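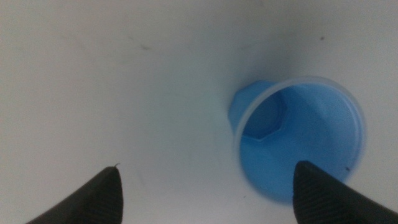
Gripper and cup, Prutidthorpe open day

Is the robot open day at Prutidthorpe worth it for a complete beginner?

Posted by Borville in Days Out and Events

I went to the Farooqui workshop open day in February and came away with more to ask than I had going in. Part of it was a robot arm at a white table working with a small blue plastic cup. I had expected welding or car parts. I had to leave at 4 for my bus and missed the talk, so I am asking here.

What is the point of practising on a cup? And does anyone know if the demonstration is the same each time? My neighbour wants to go to the next one and I don't want to send her if it is all over her head. She is good with sewing machines but has never had anything to do with computers.

I did look at the leaflet, but it is mostly about parking. 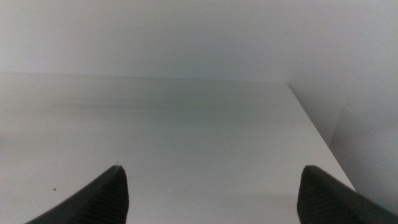
She also can't stand for long, so it would help to know if there are seats. I don't remember any, but I wasn't looking for them.

3 replies

brandanora_bill
Member, 2,504 posts

I have been to 2 of these. The talk is pitched at ordinary visitors and you don't need to know anything. There were chairs for the talk when I went, but you stand for the demonstration. If your neighbour needs to sit down she should ask at the door and they will bring one over.

As for the cup, a thin plastic cup is a fair test. It is light, so a small knock will shift it or tip it over, and if you squeeze too hard it bends. One way to pick one up is to put one finger inside the mouth and keep the other outside, then close them on the side of the cup. The fingers have to start wide apart for that, and the arm has to come down in the right spot. A person does it without thinking. With a machine, somebody has to get every bit of that movement right.
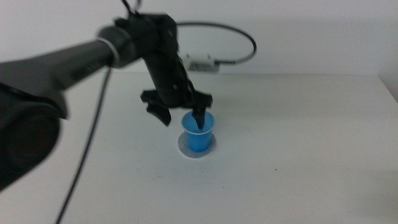
The man giving the talk said they use everyday things so that visitors can judge for themselves how well it is going. Welding robots mostly repeat one path on parts held in a clamp, so they are a different sort of job. I asked him how long it takes to set up and he said it depends, then got on to lighting, and I lost the thread a bit.

The demonstration was not the same both times. The first visit had more on safety and the second had more time for questions. I preferred the second.

tealeaf24
Member

dont know about the robot but park at the Brandanora end, the main car park was full by 10 when we went

hedgerow_jo
Member

Went with my dad, who is 81 and worked in a box factory. He liked it more than I did. It can be slow to watch if you are used to films where robots do everything at top speed, and my two were asking for the café quite early on.

If your neighbour knows sewing machines she will probably be fine. Dad asked about wear on the moving parts and got a proper reply. I would get there in the morning, as the afternoon talk was packed and we could hardly hear from the back. The toilets are across the yard and there is a step.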